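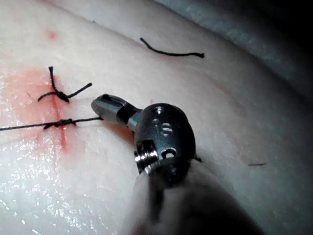 Figure 3. Wrist view with one stitch tied and trimmed above and the thread of a second held in the jaw.

4. Wrist Camera and Recording

The build was put together in the Sudmont shared workshop, on a bench that had to be cleared at the end of each evening. This set most of the limits on the recording setup. The camera mount, which we call Janel, clamps to the instrument and comes off with 2 screws. It can be put back without tools other than a hex key, but the view shifts slightly every time, so the camera is calibrated again before recording starts.

Images are stored at 30 frames per second by Fonex, a small logging program written for this build. Fonex saves the joint readings next to each frame and does nothing else. An earlier version also compressed the video while recording, and frames were dropped whenever the workshop computer was busy. Compression is now done afterward.

4.1 What the close view shows

At this distance the thread is easy to follow against the pale surface. In Figure 3 the strand runs straight from the loose knot to the jaw, and its direction can be read directly from the image. Glare is the main problem. Bright points on the wet surface are often as sharp as the edge of the thread, and a simple brightness threshold fails on them. We mask these points before the thread is traced — the settings are the same for every recording.

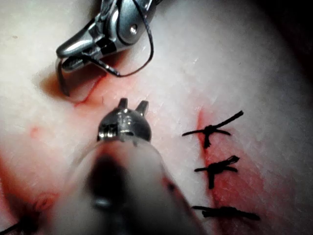
Figure 4. Three tied knots along the incision at right. A second instrument reaches in from the top with thread at its jaws.

4.2 Blocked views

The shaft blocks part of the view. In Figure 4 it covers much of the lower center and is far out of focus, while the knots to its right stay clear. We label the shaft as a separate region and leave it out of the thread tracing. Stray thread is harder to handle. The tracer has no memory of earlier frames, and it will sometimes join a tail of one knot to a strand that passes close by.

A set of 2,474 frames was labeled by hand on a Sharifi tablet. Each label marks visible thread, knots and metal. Thread behind an instrument was left unmarked, even where its path seemed obvious. 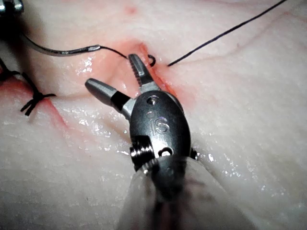
Figure 5. Open jaws at an incision, with a curved needle at upper left and a long strand running toward the upper right.

4.3 Jaw angle

Jaw opening is read from the motor and checked against the image. The check works best when both jaws are in plain view, as in Figure 5. With the jaws closed or seen end-on, only the motor value is kept. Cable stretch adds an offset to this value, and the offset is measured again each time the cables are tightened.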